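Search this site Enter keyword Go
Home | Products | Support | Contact

Plalano sensors: ordering and repair

Which readers does the Bresham office stock?
The 600 series only. Other models ship from Natotside in seven working days.
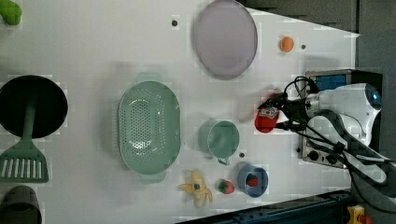
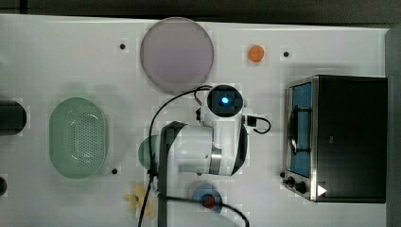
White table with kitchen items and a robot arm, two views.

Can I return a faulty unit?
Yes -- quote the serial number and fault code 47.

Who handles calibration?
Tài Mạc, extension 917.

Related
Firmware notes, February
Cable lengths
Triệu mounting kits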